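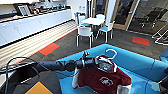
A maroon-red T-shirt on a white hanger, with a white print on the chest.

The Red Shirt

The box had been in the hall closet since March, and on Tuesday she finally carried it to the bed and cut the tape. Her brother had written Lastari on the side in marker, so she knew it was the clothes and not the dishes. The dishes had gone to their aunt.

She had bought a pack of 20 hangers at Gerkico that morning. They were white and thin and she did not expect them to last. She laid them on the pillow and took the first shirt off the pile.

Most of it was easy. Work shirts went on hangers and then on the rod. Socks went in a bag. There were three sweaters with holes at the elbows, and she put those by the door without thinking much about it. She worked quickly and had the radio on low.

The red shirt was near the bottom. It was darker than she remembered, closer to maroon, and the animal on the front was still white. The whole team had worn them, the summer of 2000, when the Lastari plant still had a softball team and her father played second base. He was not good. He went to every practice anyway, and afterward he came home and stood at the sink drinking water straight from the tap, with dirt on his knees.

She pushed a hanger up through the bottom of the shirt, the way her mother had taught her, so the neck would not stretch. One shoulder went on. The other slid off. She tried again and the first one slid off.

There was something inside it. She turned back the hem and found a white undershirt, bunched up in one sleeve. He had always pulled both off together, over his head, and dropped them in the hamper like that. Her mother had complained about it for years. She used to stand at the washer, peeling one out of the other, and call down the hall that she was not a maid.

So it had gone through the wash this way, and the dryer, and into the box. Nobody had been there to peel them apart.

She sat down on the edge of the bed with the shirt in her lap. The radio was giving the traffic on Ebihara Road, where a truck had lost part of its load. She listened to the whole report, although she had no plans to drive anywhere.

Her brother called at 4. He wanted to know how far she had gotten.

"Almost to the bottom," she said.

"Anything worth keeping?"

"The work shirts are fine. You could wear them."

"I don't want to wear them."

"No," she said. "I guess not."

He asked if she had found the softball shirt. She told him she had it right there. He was quiet, and she could hear his kids in the background, arguing over a game.

"I'd take that one," he said. "If you don't want it."

She said she would mail it to him. Then she asked if he wanted it washed first, and he said no, just put it in an envelope the way it was.

After they hung up she tried the hanger once more. This time she left the undershirt inside and worked slowly, and both shoulders stayed on. She hooked it over the closet door. It hung crooked, with the white showing at the sleeve.

She finished the box while there was still light in the window. Then she went to look for an envelope.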